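Grulonstead Recipe Cards

README, updated 2021-10-17

A collection of 1,209 handwritten recipe cards, typed up line by line and ready to search, sort and cook from! The cards came out of kitchen drawers in Grulonstead, and they cover everything from rye bread to a truly alarming number of herring salads.

Minttu Manninen did most of the typing. Oskari Partanen checked the spellings and wrote the small script that turns old measures into cups and grams.

What you get

cards.csv - one row per card, with title, ingredients, method and any notes from the margins
measures.csv - the old measures and what we think they mean
notes.txt - our running list of puzzles (please read it, it's the best part)

Of the full set, 630 cards have a year written on them. The rest are left blank in the year column, and we didn't guess from the handwriting, tempting as that was.

Spelling is kept just as the cook wrote it. If a card says "buter", so does the file. There is a second column called title_clean for searching, so you can find all the cinnamon buns in one go - I love this column and use it constantly.

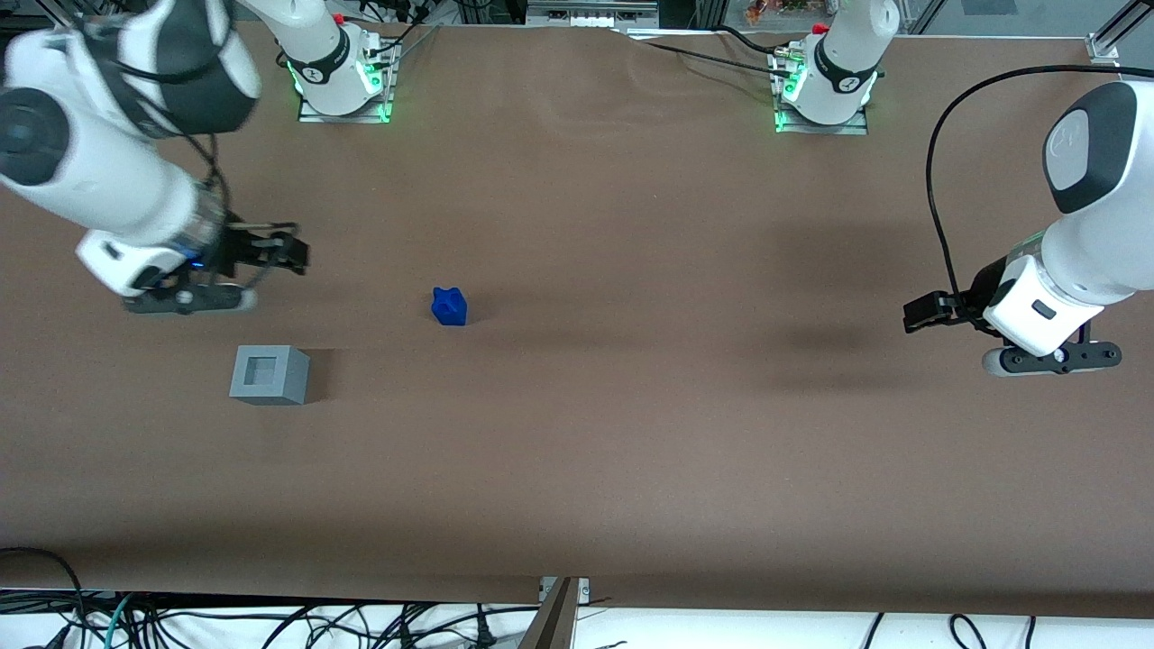
Known problems

17 cards have stains over part of the method. Missing words are marked with three question marks.
7 cards stop halfway through, usually right before the oven temperature.
"A Laitinen cup" shows up again and again in the cake cards. We have it down as a coffee cup, but the cakes come out a bit dry, so it may be bigger.

How to load it

Any spreadsheet program will open the files. Pick UTF-8 when it asks, or the dots over the letters will turn to mush. If you use Wivis, set the separator to a comma first.

Sending fixes

Yes please! Open an issue with the card number and the line you'd change. Photos of finished bakes are welcome too, and so are arguments over cardamom.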